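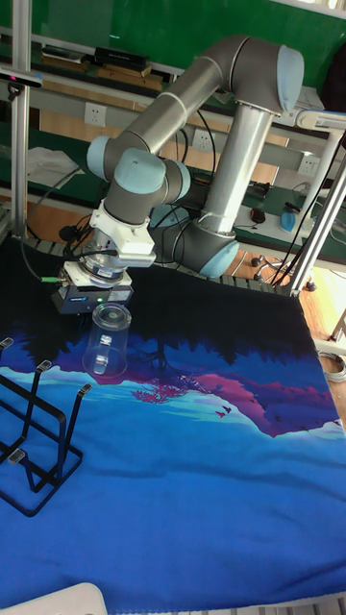 Clear plastic is where grippers go to be humbled, one reader of our last bulletin wrote, asking why test reports always seem to feature a nice solid wooden block. We took the hint.

MOKVILLE, 2018-08-31. Elby today publishes the results of its Mostyn trial, a side-by-side test of finger settings for parallel grippers handling see-through objects and soft cloth. Every setting was given 100 attempts per object. The marketing department asked for a single winner and has been sent away with a table. 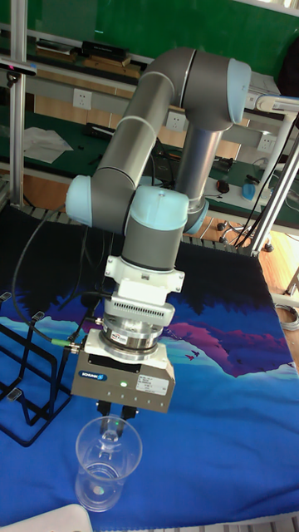
Parallel gripper above a clear plastic cup, Mostyn trial.

The arm, mat and rack stayed the same throughout. What changed was closing force, finger speed and the height at which the controller, running Hivum software, decided it had gone low enough. Slow and gentle did well with cups. On cloth it did a fine job of stroking.
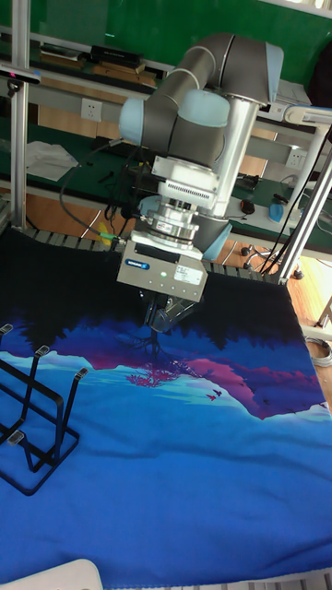
Could we also print the failures, asked a commenter on the draft, or would that spoil the brochure? They are in the report, 4 pages of them, sorted by object and then by embarrassment.

Jars get a chapter to themselves, covering upright and tilted grasps and the 10 force levels tried on each.
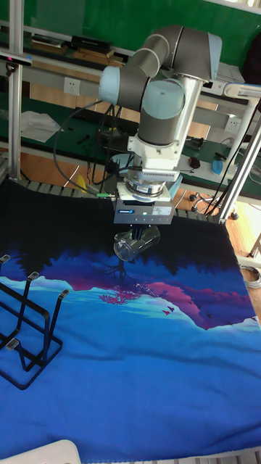 Clear jar held on its side near the back of the mat.

The full report is free to download from the Elby website from today. Printed copies can be had from the Mokville office while the toner lasts.

ENDS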